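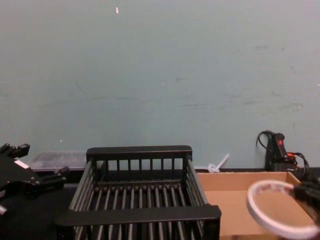 Clurow: a text corpus on meditation and breathwork practice

Summary
Clurow is a collection of session notes written by people who keep a regular sitting or breathing practice. It was compiled by Dinesh Debnath and is distributed through Skuvden. The current release holds 3000 notes in plain text, English only, with spelling left as written.

Fields
note_id – integer, unique
tradition – free text, normalised to lower case
technique – one of 4 values: breath, mantra, body scan, open
minutes – self-reported length of the sitting
body – the note itself, capped at 2000 characters

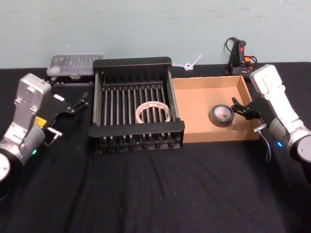 Workspace with two arms, one on each side of a black tabletop.

Splits
400 notes are held out for testing. The split is by author, so no writer appears on both sides. Notes mentioning medication were removed before splitting.

Known issues
The tradition field is inconsistent. "Vipassana" and "insight" are kept as separate labels even where the writer treats them as the same practice. Chakra names follow the writer's own transliteration. Minutes is blank where the writer gave a range.
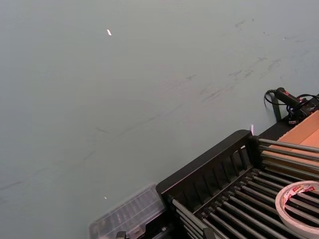
Arif Bandara asks whether mantra notes with counted breaths should be labelled breath instead. They stay under mantra for now; the Thambiah guidelines, section on mixed techniques, apply.

Licence
Non-commercial use only. Not suitable for health advice.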